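Home Papers Datasets People Contact
Search this site Enter keyword Go

3.2 Collection of demonstrations

The examples for the Druton set were recorded in ordinary homes with a hand-held gripper, so no robot arm was needed at this stage. Each operator worked alone and received a written list of tasks. We kept the list short, because in the first trials of August the long instructions made the movements slow and not natural.

In total we recorded 424 demonstrations of small-object handling. Of these, 94 were removed after checking, mostly for lost tracking or for a start too close to the object. A further 30 were kept apart for testing, and the remaining 300 are used for training in Section 4.

Strands, cords and chains are the hardest group in the set. Their shape changes with every grasp, and a policy trained only on rigid objects tends to close the fingers beside them. For this reason we asked the operators to hold such items at different points along their length and to leave other objects nearby.
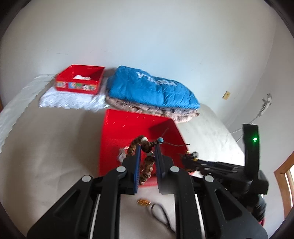 Figure 2. Gripper fingers holding a strand of brown patterned beads at a red plastic crate on a bed.

Jaime Veloso remarked on an earlier draft that variety of grasp points is of little use if all operators approach from the same side, and he asked us to report the approach angle for each home. We agree with this remark. The angles are now stored with each recording, and the split by home is given in the appendix.

Related items
Triltilen: labeling short manipulation clips
Hwang gripper calibration notes
Drulitz household task list, version 2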